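Speaker notes: "How Much Is a Splash? Measuring Things in Home Kitchens"
Donlow Library evening talks, March. Forty minutes plus tea.

Opening

Wait for the urn to stop. It won't, so start anyway.

Ask who owns a measuring cup. Ask who knows which country it came from. Hands go down quickly at this point.

An Australian cup is 250 millilitres. An American one is a bit under 240. The old Canadian cup was 227, and plenty of grandmothers' recipes still assume it. Then mention the tablespoon: 20 millilitres here, 15 nearly everywhere else. Pause for the person who has been making salty scones since they bought that American cookbook.

Slide 2. Leave it up while people find their glasses.

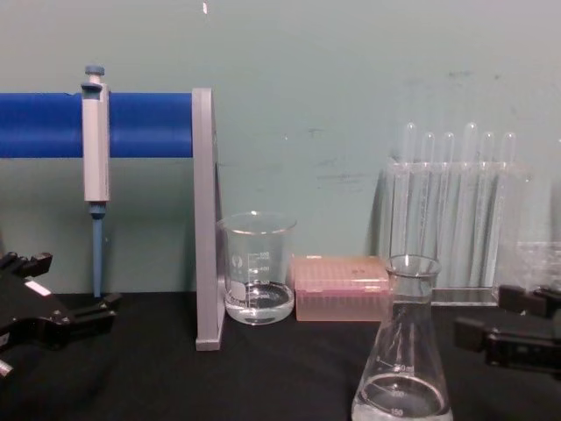

The Nasrallah Street cookbook

Hold up the spiral-bound copy. 472 recipes, 200 of them slices. My favourite instruction is "butter, the usual amount". Second favourite: "bake until done".

Read out the Clillura pudding in full. Do not do the voice. (I did the voice last year and there was a letter.)

Point to make: these recipes worked perfectly well for the people who wrote them. They had one cup, usually missing its handle, and they used it for everything. Ratios survive a wonky cup. Trouble starts when you convert half the recipe and guess the rest — see my Christmas cake, which is still in the shed.

Weighing

Flour first. Scoop a cup straight from the bag and you can pack in far more than if you spoon it in gently. Do the demo with the kitchen scale. Bring spare batteries. Bring a tea towel, remembering the carpet.

If someone says their mother never weighed anything, agree warmly and move on.

Small amounts
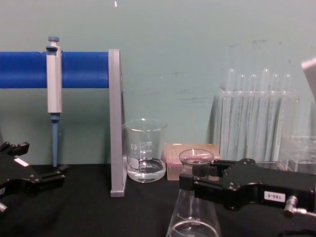

Vanilla is where home cooks lose their nerve. A recipe wants a quarter teaspoon, the bottle glugs, and we all pretend that was the plan. Labs take small volumes more seriously: the gadget hanging from the blue rod on the slide is a micropipette, and you work it with the little button on top. I am not suggesting you buy one for custard. A decent set of spoons will do, levelled with the back of a knife.

Skip the bit on pinches and dashes if we're past eight o'clock.

Questions

Likely ones: air fryers (no idea), egg sizes (yes, they matter in sponges), whether the Doltidier Bakery will give out its lamington recipe (they will not, I have asked).

Handouts are on the table by the door. Please return the pencils.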